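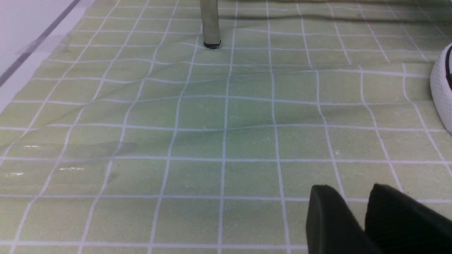 The Latska glove factory opens its doors twice a year, and in February I finally got a place on the morning tour. It starts at 9:30 at the side gate, and the group is kept to 14 people. Parking is on the street, so come early if you are driving.

Our guide was Onyekachi Omoregie, who runs the cutting floor. She handed out ear plugs and asked us to stay behind the yellow line near the presses. Coats and bags went into lockers by the entrance. You need a coin for the locker and you get it back.

The first stop is the hide store. It is kept cool and it smells strongly of leather, more than I expected. The hides come in folded bundles and are sorted by thickness before anything else happens. Most of the stock when we visited was goat, with a smaller amount of deer for the dress gloves. A worker at a light table was marking scars and insect bites in chalk so the cutters could work around them.

Cutting is the slow part. Each piece is dampened, stretched by hand over the edge of a table, and left to rest before it goes under the die. Omoregie said a new cutter spends the first year on work gloves only. The presses are made by Feng and have been on the floor for a long time. They are loud, and the ear plugs are worth using.

Upstairs is sewing. The factory turns out up to 1,000 pairs in a good week, and nearly all of them pass through this one long room. The thumb goes in first, then the strips between the fingers, then the side seam. Linings are added at the far end. The sewing machines are old Raltevari models, and the company keeps a cupboard of spare parts for them on the landing. I asked if I could look inside the cupboard and was told no.

After sewing, the gloves are pulled onto heated metal hands to press out the creases. This was the most popular stop with the children in the group. Obinna Nwosu, who looks after the pressing, let two of them put a glove on the form while the heat was off.

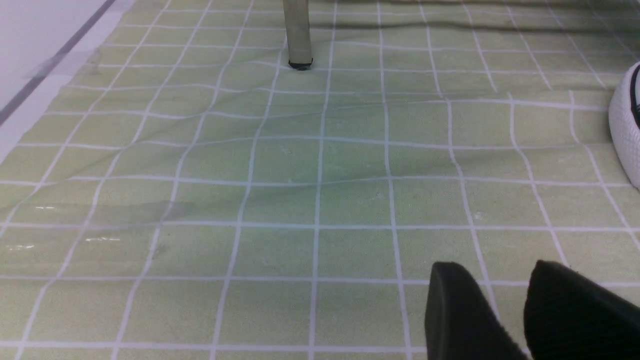
Can you buy gloves at the end of the tour?
There is a small shop by the exit that sells seconds and last season's colors. It takes cards, and gloves bought there can be exchanged for another size but not refunded.

I bought a brown unlined pair with a slightly uneven cuff stitch. The staff will measure your hand with a tape if you ask, and it is a good idea, as I had been wearing a half size too large for years.

The last room is a display of old patterns and sample cards. Pattern 1,111 is a driving glove that is still being made, with only the button changed. There is also a wall of letters from customers, including several about single lost gloves. The company does not sell singles.

The whole visit took 70 minutes. There are stairs between the cutting and sewing floors and no elevator. The number 6 bus from Zikport stops across the road, and the last one before lunch leaves at 11:20.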